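Cozma - Peltholm. 2 x Cassette / Download. Nirkitz.

Second album from Cozma, and the first to get a physical release. Peltholm was recorded over one winter in a rented house outside Ollemcombe, using two synths, a reed organ and a four-track that runs slightly slow. Most of the nine pieces are long and quiet. The opening side is all organ drones and tape hiss, with a bass line that only shows up near the end of track three. The second tape has more rhythm to it, mostly hand drums and a clipped drum machine, and closes with a 14-minute version of the title track.

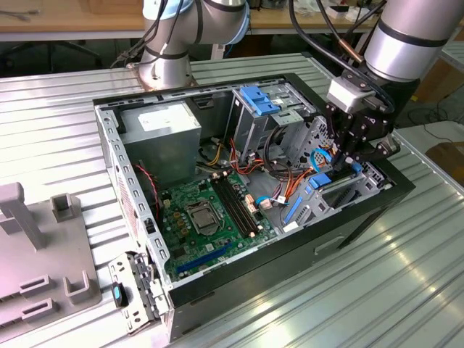
Mastering is by Remigiusz Sowa, who kept the levels low - turn it up. The run is 500 copies, dubbed in real time on chrome tape, in a double case with a fold-out insert. Some 800 people asked for the first download, so we don't expect these to last past June. There won't be a repress on cassette. Download code included with every copy, WAV or MP3.

Orders placed before 2 p.m. go out the same day. Limit two per customer.

Shared 1,000 times - 3 comments

Maja Sadowski
Got mine this morning. Tape two is the better one for me, the drums on side C especially.

plumbline
Any chance of vinyl later on?

dorrit_k
Insert was a bit creased but it plays fine. The organ piece on side A is lovely.

Contact - Shipping - © Nirkitz - Back to top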